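Wie kommt das Internet ins Handy?

29.10.20

Du tippst auf ein Video, und schwupp – schon läuft es los! Kein Kabel steckt in deinem Handy, niemand hat dir eine Scheibe mit dem Film gebracht. Trotzdem ist er da. Wie geht das eigentlich? Komm mit, wir verfolgen den Weg, den so ein Video nimmt. Er ist länger, als du denkst, und trotzdem ist alles in einem Augenblick vorbei.

Wellen, die man nicht sehen kann

Wenn du einen Stein in einen See wirfst, laufen Wellen über das Wasser. Dein Handy macht auch Wellen, aber ganz andere: Funkwellen. Man kann sie nicht sehen, nicht hören und nicht riechen. Sie sind verwandt mit dem Licht und genauso schnell. In einer einzigen Sekunde könnten sie mehr als siebenmal um die Erde sausen!

In deinem Handy sitzen dafür winzige Antennen. Früher konnte man sie oben aus dem Telefon herausziehen, heute sind sie im Gehäuse versteckt. Sie können beides: Wellen losschicken und Wellen auffangen.

Der Mast auf dem Dach

Die Funkwellen aus deinem Handy fliegen nicht bis nach Amerika. Sie müssen nur bis zum nächsten Funkmast kommen. Solche Masten stehen auf Hügeln, neben der Autobahn oder auf Hausdächern. Schau beim nächsten Spaziergang mal nach oben! Die länglichen, hellen Kästen an den Stangen sind Antennen.

Jeder Mast versorgt ein Stück Land rundherum. Dieses Stück nennt man Funkzelle. In der Stadt sind die Zellen klein, weil dort so viele Menschen gleichzeitig telefonieren, schreiben und Filme gucken. Auf dem Land darf eine Zelle viel größer sein. Fährst du mit dem Zug, reicht dich ein Mast an den nächsten weiter, ein bisschen wie beim Staffellauf. Du merkst davon meistens gar nichts. 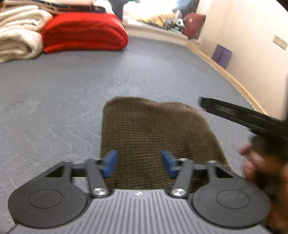 Ein Greifer mit zwei Fingern über braunem Rippenstoff.

Und dann doch ein Kabel!

Jetzt kommt die Überraschung: Vom Mast aus geht es oft unter der Erde weiter, und zwar durch Glas! In vielen Straßen liegen Glasfaserkabel. Die Fasern darin sind so dünn wie ein Haar und lassen sich sogar biegen. Durch sie blitzt Licht, an und aus, an und aus, viele Millionen Mal in der Sekunde. Aus diesem Blinken können Computer Bilder, Töne und Buchstaben zusammensetzen.

Im kleinen Ort Plananside wurde im Juli so ein Kabel verlegt. Die Firma Drillent hat dafür einen Graben gezogen, 60 Zentimeter tief und 900 Meter lang, einmal quer durch den Ort bis zum Mast am Sportplatz. Jetzt sind dort 600 Haushalte besser erreichbar, und auch die Grundschule hat schnelles Netz. Die Kinder durften am Bauzaun zuschauen, wie das Kabel von einer riesigen Rolle lief. Was für ein Anblick!

Am Ende der Leitung warten große Computer, die Server heißen. Auf einem davon liegt dein Video. Der Server zerschneidet es in lauter kleine Päckchen und schickt sie auf die Reise zurück: durchs Glas, zum Mast, durch die Luft und in dein Handy. Jedes Päckchen trägt eine Nummer. So weiß dein Handy, in welcher Reihenfolge alles zusammengehört. Fehlt eins, wird es einfach noch mal bestellt.

Was ist ein Funkloch?

Manchmal steht oben auf dem Bildschirm „Kein Netz“. Dann bist du in einem Funkloch. Vielleicht ist der nächste Mast zu weit weg, oder ein Berg steht im Weg. Auch dicke Mauern bremsen Funkwellen, darum klappt es im Keller oft schlecht.

Probier es aus!

Du brauchst ein Handy (frag vorher, ob du es haben darfst!), Papier und einen Stift. Zeichne einen Plan von eurer Wohnung. Geh dann langsam von Zimmer zu Zimmer und schau auf die kleinen Balken oben am Bildschirm. Trag in jedes Zimmer ein, wie viele Balken du siehst. Wo ist der beste Platz? Und was passiert, wenn du ans Fenster gehst?

Wörter zum Merken

Funkzelle: das Gebiet, das ein Mast versorgt
Glasfaser: ein sehr dünner Faden aus Glas, durch den Licht geschickt wird
Server: ein Computer, der Daten für andere Computer bereithält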